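Grip faults on the sorting line - your questions

Last updated August by Tahira Jafri, Durkcombe site. Will add more as they come in. If yours isn't here ask me or Libor.

What happened?
Hand on cell 7 kept hold of a garment after the release command. Arm moved off to the next bin with the thing still in its fingers, cloth went tight, arm tripped on overload and stopped. No one hurt. One jumper ruined, one finger cable replaced.

Is it only cell 7?
No. We went back through the logs and found 175 late releases across the line. Most cleared themselves inside a second so no alarm. Cell 7 was just the first to trip.

What sort of garments?
Knits, nearly all. Shirts and towels hardly ever. Soft stuff bunches up round the finger joints, and a loop of yarn can get into the hinge. Dark knits are worse again - the camera check can't tell cloth from shadow, so it reports the hand as clear when it isnt. 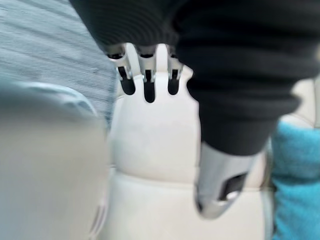

Black knit between the white hand and the silver finger. Look at how the folds gather at the joints.

Why didn't the force sensor catch it?
It did, late. Limit was set for denim at the Jiltden trial and never put back down. Tadeusz Kozłowski has now lowered it on every cell. Expect more stops for a while. Annoying but leave it alone please.

A hand has stopped with cloth in it. What do I do?
Press the cell stop. Wait for the amber light to go out. Gate open, lock on, your own lock, not a mate's. Then use the manual release on the wrist and ease the cloth out towards the fingertips. Don't tug it sideways, that's how we lost the cable.

Can I just reach in and pull it free? It's only a jumper.
No. A stopped hand can still be holding tension and the fingers can snap shut when the load comes off. Same answer for small items, same answer on nights.

Can I cut the garment?
Yes, if the release doesn't work. Blunt scissors from the box by the gate. Call Halina Lis first so she can write it off.

Do I have to report it if it cleared by itself?
Yes please. Cell number, time of day, what the item was. Two lines is plenty. We'd have spotted this weeks sooner with those.

Is there a proper fix coming?
Tarigan are sending covers for the finger joints so yarn can't get in. No date yet. The new release check (hand has to open fully before the arm is allowed to move) is on cell 7 now and has done 783 picks with no late release. Other cells to follow once Libor Charvát is happy with it.

Will knits go back on the line?
Cell 7 only for now. Everywhere else they go to the hand sorting table. Aniela Kalinowski has the rota, ask her about swaps and not me.

Who can reset a cell after a trip?
Shift lead or maintenence. Nobody else, even if you know the code.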